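Desk automation at Rakex

Desk automation at Rakex is a workplace program in which robotic arms share ordinary office tables with clerical and packing staff. It belongs to the wider field of light automation, where machines handle small items in rooms that were laid out for people. The program opened in February with one table at the Cakgate site and has since spread to 17 tables. It is best known for how much of it was shaped by the staff themselves – a remarkable thing in a firm of 600 employees!

Background

Before automation, the Cakgate site sorted and repacked around 3,000 small items a week by hand. Stationery, adapters and sample trays arrived mixed together and had to be set out, checked and put away. Clerks often stayed late to clear the tables, and sore wrists were a common complaint. An early trial with a conveyor, supplied by Gromix, was dropped after one season: it took up half the room and could handle only boxes of a single size.

Work at the table

The arms work among the same pens, notepads and cables that the staff use. A clerk decides what goes where, starts the task and stays within reach.
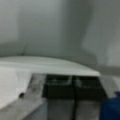
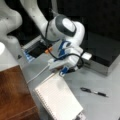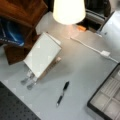 Tasks are kept short, and any clerk may stop an arm without asking a supervisor. This rule came from the first group of operators and is still printed at the head of the site handbook.

Effects on staff

The most striking change has been in the jobs. Sorting clerks became table leads, a new grade with higher pay and a training allowance of 17 hours. Table leads plan layouts, teach new tasks and keep a log of failed grasps, which now holds 2,000 entries and is eagerly read at other sites. Late shifts have ended.

Some workers missed the talk that went with hand sorting, and the tables were later regrouped in pairs so that leads could sit facing each other. Noise remains a point of dispute, as does the pace of work on busy mornings.

See also

Arabzadeh layout method – Shared workspace – Job grading at Rakex

Last revised January 20, 2023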